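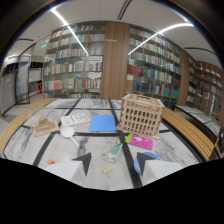

## Progress since the last report

The Hudura project is on schedule for sequencing and behind on consent review. Both are covered below, along with one request.

**Sequencing.** We now have usable exome data for 865 participants. Library prep moved to the new kit in September, and the duplicate rate has come down on every plate run with it. Two plates from the Flutmont site failed on DNA yield. Tyra Myklebust has asked the clinic for repeat blood draws and most families have agreed.

**Variant calling.** Saqib Ghumman has rerun all samples through version 3 of the pipeline, so every call set in the shared folder comes from the same reference build. The older files are archived, not deleted. Please don't use them for new work – the indel calls near the ends of capture targets are unreliable.

**Consent and data access.** This is the part that is late. Participants enrolled at the Grurkia site signed an earlier form that allows sharing with partner hospitals but says nothing about controlled-access repositories. Dalva Leite has drafted a re-consent letter and a short phone script. The ethics office returned the letter with comments on how we describe re-identification risk, and the revised text goes back to them on Wednesday. Until it is approved, Grurkia samples stay out of the deposit.

**Software.** Rind, our tool for screening relatives' samples for mix-ups, is in daily use. It flagged 10 sample swaps. All were traced to labeling at intake and corrected before analysis. Panagiotis Rallis is writing the user notes.

**Staffing.** The second analyst position is still open. We interviewed three people and made one offer, which was declined over the start date. The post has been readvertised.

**Spending.** Reagents are slightly over plan due to the repeat plates. Salaries are under plan because of the vacancy.

**Request.** We ask to move the unspent salary money into reagents and the cost of re-consent mailings. No change to the total award is needed. A revised budget table is attached.

Shagufta Sethi
Project lead, Hudura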